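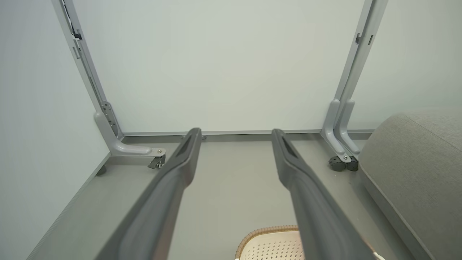
Oronel Arm: Frequently Asked Questions

These are the questions that come in most often about the Oronel build, a home-made arm with a two-finger gripper and a small camera at the wrist. The parts list and wiring notes are on their own pages.

What is Oronel?
Oronel is a six-joint arm on a rolling base, built to work in an ordinary living space. The first version was bolted to a bench in the Faltumberg shared workshop. The current one lives at home and gets rolled to whatever it is meant to be working on.

How much did it cost?
$989, including the power supply and the base. That leaves out tools, filament and two motors I burned out on the first version. The motors are more than half the total. If you already have a decent power supply you can take a fair amount off.

How long did it take to build?
Roughly 10 weekends. The mechanical work was done in the first four. Everything after that was wiring, calibration and chasing a loose connector in the elbow.

Can I build one without a 3D printer?
Yes, if you can get time on one. The Faltumberg workshop has two printers and members pay for material only. The largest part is the shoulder housing, so check that your print bed can take it before you start. The measurements are in the parts list.

What are the fingers printed in?
A plain matte filament with 40 percent infill. Glossy filament threw reflections back into the camera and made the fingertips hard to pick out. The edges are rounded because the first set, with square edges, scratched a cupboard door.

Why does each fingertip have a groove?
It takes a thin strip of silicone for grip. The strip is optional. For cardboard, cloth and most plastic the bare finger is fine. For smooth metal, put the strip in.

How wide does the gripper open?
8 cm between the tips on the standard fingers. There is a longer set in the files that opens wider, but they flex under load and I do not use them for anything heavier than a paperback.

Why put the camera on the wrist and leave the room camera out?
I tried both. A room camera loses sight of the gripper as soon as the arm reaches around something. The wrist camera always has the fingers in view, so the software can judge where they are compared with the object. The drawback is that it sees very little to the sides. Move slowly when you are close to furniture.

What software does it run?
Motion control is handled by Serum, which runs on the small computer in the base. Pisharody is the part that takes the camera picture and decides on a target point. They talk over a local connection and neither one needs the internet. You can run Serum alone if you only want to drive the arm by hand with a game controller.

Does it handle white or blank surfaces?
Poorly. A plain white panel or wall gives Pisharody nothing to lock on to, and the depth estimate drifts. Aim for an edge, a rail or a bracket. If the thing has a metal frame, use that as the target. Even soft light helps more than bright light.

What about objects on casters?
Lock the wheels first if they lock. If they don't, put a stop behind them. The arm has enough push to move a light stand or a rolling panel, and Serum will keep pushing until it hits the force limit. The default limit is set too high for this. Change it to 6 newtons in the settings file before working near anything with wheels.

Is it safe around people and pets?
Treat it like any power tool. There is a stop button on the base and a second one on a cable. I keep the cable one in my hand whenever the arm is moving. Do not leave it running in a room you are not in.

The wrist camera picture is blurry up close. Is it broken?
Probably not. The lens has fixed focus, so the near part of the fingers will always look soft. If distant objects are blurry too, loosen the lens ring, turn it a little at a time and tighten it again.

Do you sell kits?
No. The print files and wiring diagram are free to download. I sometimes have spare wrist boards after an order, and those go on the shelf at the workshop on Wednesday evenings.

Can I use a different motor?
Any motor with the same bolt pattern will fit the joints. You will need to edit the gear ratio in Serum and run calibration again from the start.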